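Kitchen bench arm – rules we stick to

Quick list, Efren asked for it twice. Updated July 22, 2019.

Speed cap at 225 mm a second when anyone is within reach. No exceptions for demos.

Stop button on the near side of the table, cable taped down. Test it before the first run, not after lunch.

Practice on toy food first. Real rolls squash and you get crumbs in teh joints.

Wipe fingers and pads between jobs. Check the screws too – loose ones go in the log, then tighten.

Sleeves rolled, no lanyards. Victor's rule, good one.

Two people for any new program. One watches, one runs it.

Picking from bowls and baskets

Come in slow near a rim, dont let the tip lean on wicker for long.

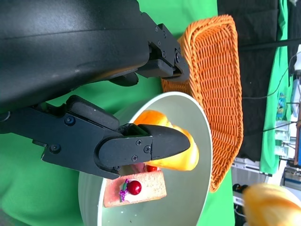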